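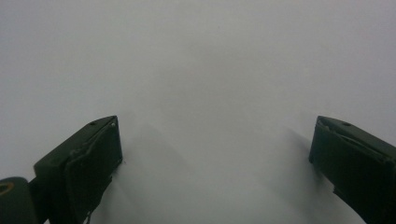
Ayantu Birhane started repainting apartments between tenants when she was in college, and she now runs a two-person painting business in Wellwood with Orla Cullinane. Most of their work is white walls.

"People think white is the easy job," Birhane said when we spoke on a Wednesday morning. "You see every roller mark. With a dark blue you can get away with more."

She asks customers to tape up large samples and leave them for two days before choosing. Cullinane mixes the samples and keeps a box of 40 old ones in the van, with the room and the window direction written on the back.

"A north room pulls everything toward gray," Cullinane said. "I had a client in August who wanted it redone after one coat. I told her to wait for the second."

They charge by the room, and ceilings are extra. Neither of them likes doing closets.

Asked what she would paint her own kitchen, Birhane said she has lived with bare primer for two years. "Orla keeps offering," she said. "I haven't picked a color yet."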